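## Chapter 4

# Getting the examples

Draft text, Lilla still to check the numbers in 4.3.

So far we've taken the training set as given. A folder turns up, it has episodes in it, you feed them to the model. Chapter 3 was all about the feeding. This one is about where the folder comes from, and it's longer than chapter 3 on purpose, as most of the trouble starts here.

What you should be able to do by the end:

- write a task sheet another person can follow without ringing you up
- decide what counts as one episode, and where it starts and stops
- throw out bad episodes for a stated reason
- say how much of a set is truly varied and how much is the same thing again

You'll need the logging script from chapter 2 and some patience. No new maths until 4.5.

## 4.1 A first count

Start with a real set. The Brolham set was collected in one long push that ended in September, small tabletop tasks, two hands, short episodes. Raw total: 3,933 episodes. Sounds like plenty. Erzsébet Sipos went through the lot afterwards and took out 346 of them, which leaves 3,587. Her reasons, in the order she wrote them down:

- started late, the hands already moving when the log begins
- stopped early, object still held
- one gripper's track lost for more than a moment
- wrong task, right label (or the other way round)
- person talking to someone and drifting off halfway

Look at that list again. Only one of those is a hardware fault. The rest are people and paperwork. A fresh team nearly always spends its first month on sensors and its second month wishing it had spent the first on the task sheet.

Notice too what isn't on her list. Fumbles. A grasp that misses and is tried again stays in, so long as the episode ends where the sheet says it should. The model has to see some recoveries or it won't have any. We come back to this in 4.4 – there is a limit, and a set full of fumbles teaches fumbling.

## 4.2 Showing by hand

There are three common ways to get a demonstration out of a person. You can drive the robot from a distance with a pair of leader arms. You can take hold of the robot and push it through the motion. Or you leave the robot out of it, give the person grippers of the same shape, and let them do the job at a table while everything is logged.

The third is the one we use for most of this chapter. It's quick. The person feels the contact directly, a tight fit feels tight, so they slow down where slowing down is sensible. Set-up is light and you can train a new demonstrator in a morning. Small round objects are a good place to begin, balls for instance, as they punish a sloppy approach and roll if you let go a bit too soon.

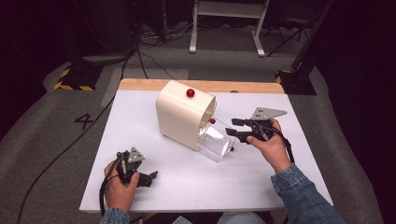

The cost comes later. A person's arm can go places the robot's can't, and nothing in a hand-held gripper stops them. The elbow swings out, the wrist bends hard over, and you have a lovely episode that no arm in the lab can repeat. Esska, the checking tool we wrote for the Virág project, replays every track against the arm's joint limits before it goes into the set. You don't need Esska. A short script and the limits from your arm's data sheet will do, exercise 4.2 takes you through it.

Second cost: speed. People are fast. Left to themselves they get faster as the day goes on, and an episode from late afternoon may be half as long as one from first thing. Either slow them down or record the time of day and deal with it when you sample. Doing niether is the usual choice and a bad one.

Third: what the person sees versus what the robot will see. If the demonstrator looks round an object to find the ball, and the robot's camera can't, the example is asking for something the model has no way of working out. Check the recorded view and ask yourself if *you* could do the task from that view alone. If not, don't expect the model to.

## 4.3 The task sheet

One side of paper. Any longer and it won't get read. Ours has:

1. The start state, said plainly. Which objects, where they may be put, how far they may vary.
2. The end state. Something you can judge by looking, no "neatly".
3. Which hand does what, or "either".
4. When to press start, when to press stop.
5. What to do if something falls on the floor.

Point 5 gets left off every time. In the Dredine set it was left off and 1,022 episodes had gone by before anyone compared notes. Lilla Bakos found that one demonstrator stopped the log and began again, another picked the thing up and carried on, a third carried on without it. Three different tasks under one name. They relabelled by hand, watching each one. Slow work, and a line on the sheet would of saved it.

Write the sheet, then give it to someone who hasn't seen the task. Say nothing. Watch ten episodes. Whatever they ask you goes on the sheet, whatever they never look at comes off. Then freeze it and put a version on it, because you *will* want to change it halfway through, and the episodes from before the change need to know which sheet they belong to.

Now the start state, which needs a section to itself.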